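Snack bin review: the clear box that lives in our bedroom

28 Oct 2022
By Iker Requena

I bought the Kistosden clear bin back in May, mostly out of annoyance. Our snacks had been living in a grocery bag hung on the bedroom doorknob (we rent a small place in Dambridge and the kitchen has exactly one decent cupboard), and every time I wanted a wafer I had to dig past all the chips. So I went for a plain rectangular box in clear plastic, no lid, no dividers. It cost me 6 bucks at Pearce and I've used it pretty much every day since!

The best thing is seeing what you've got. I know at a glance if we're down to the pea snacks, and I've quit buying doubles of the same cakes. It also holds more than you'd expect if you stand the flat packets up on their edges and let the puffy bags ride on top. I'm not that tidy, so mine is usually a jumble, and it copes with that too.

When I want to sort everything out I just tip the whole lot onto the bed. The quilt is soft, nothing rolls far, and it beats kneeling on the floor.
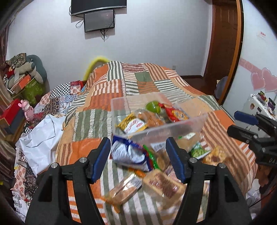 Chips, cake and wafers on their way down to the patchwork quilt.

You do have to tip it pretty far before the bottom layer gets moving. Round things and pastries like to hang back while the light bags go first, so give it a shake. Cleaning is easy — warm water, a drop of dish soap, dry it with a towel — but crumbs collect in the corners and I end up going after them with a cotton swab.

Gripes? It picks up fine scratches, and mine looks cloudier than it did in May. The rim could be smoother. I'd also love a handle on the short side, because with a full load I need both hands to get it down off a shelf. My buddy Iker Bravo (yes, two Ikers, it gets confusing) has the Terkach version with handles and his is nicer to carry, but it's a bit shallow for chip bags and they flop out over the sides.

Would I buy it again? Yep, and I'm thinking of getting a second one for tea and coffee if I can clear a spot in that cupboard. If you need a lid, look somewhere else.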